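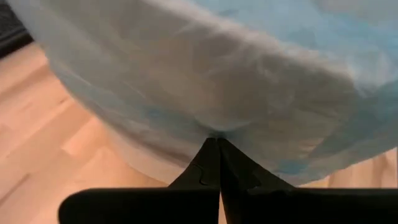 Workshop tips: getting a gripper to handle thin plastic bags

Posted 24 Aug 2022 by Linnea Boström

Bags are harder than boxes. They move when the arm moves, they shine, and they have no fixed shape for the planner to work with. These tips come from our tidying routine at Stosstead, which picks bags up off the floor and puts them in a bin. Most of them are changes to the software and cost nothing to try.

Look from the side first
A wrist camera is no use once the bag is up, as the plastic fills most of the view. Take the last good look from 158 mm away, store the grasp point, and let the arm finish the move on that. We used to keep updating the target all the way in, and it wandered with every crease.

Don't trust depth on see-through film
Depth readings on thin plastic tend to give you the floor behind it. Find the bag in the colour picture, then take the floor height from the boards around it and aim just above that. Pale blue on a light wooden floor separates well enough with a plain colour threshold. Clear bags need a trained model. Ruairi MacAulay labelled 2288 pictures for ours, and it still misses bags that are lying flat.

Pick a fold
Score grasp points by how much the surface rises over a short distance. A ridge or a loose corner gives the fingers something to close on. A flat patch slides out. If nothing scores well, have the arm nudge the bag sideways and look again before you start changing settings.

Close fully, then check
With film this thin the fingers end up shut whether or not they have caught anything, so finger width tells you nothing. Motor current isn't much better. We compare two pictures, one before the lift and one after. If the bag still fills the top of the view when the arm has gone up, call it held.

Slow the lift
Set a separate speed limit for the first part of the lift. Ours is 14 per cent of normal. Bags fill with air and swing if you pull them up quickly, and the swing upsets the picture check. Wait a moment at the top as well.

Give the planner a bigger shape
Attach a soft box to the gripper in the collision scene once the bag is held, and make it larger than you think you need - a sagging bag hangs well out to one side. Njål Holmgren wrote ours so that it grows with the area seen in the camera. Remember to remove it after the drop. Leave it in and every later plan fails with an unhelpful message.

Letting go
Thin plastic clings. Open the fingers wide, turn the wrist a quarter turn each way, then back off slowly. Check the camera for leftover bag before the next pick.

Keep the failures
Save the pictures from every missed pick, with the grasp point drawn on. Our folder is at 3084 files and we go through the newest ones before touching any code. Borghild Nordin sorts hers by type of bag, and I have started doing the same.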